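The two arms in the back room of the Hitska workshop do not exist in metal yet. Eifion Vaughan first builds everything in simulation, the rails and the wall outlet too. "I make my mistakes where they are cheap," he said.
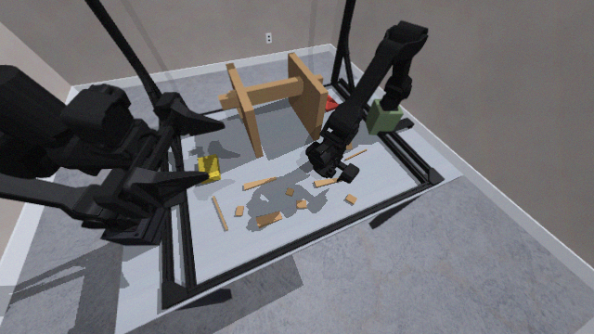 Oldřich Oravec would have bought the motors first, he told me, and learned from the real thing. Vaughan has heard this before and does not argue. His budget is 3,000 euros – the motors alone take 2,808.
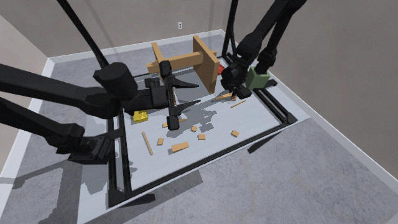 For Štěpánka Koubek the difficult question is the cables, which in her opinion no simulator treats seriously. Vaughan agrees with her. He keeps a list of such doubts, now 77 lines long.

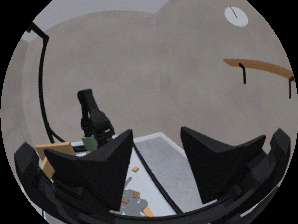 He wants to order the first parts in March, beginning with the wrists. "If the wrist is wrong, all is wrong," he said.

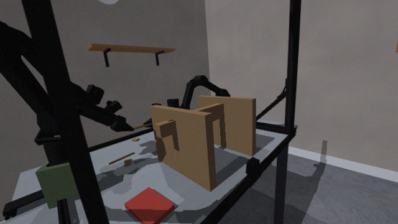 Shadows cost him many evenings. A camera can take a dark patch for an object, he explained, so he leaves the jagged shadows of the arms on the table, among the small wooden parts. "The real room will have them too."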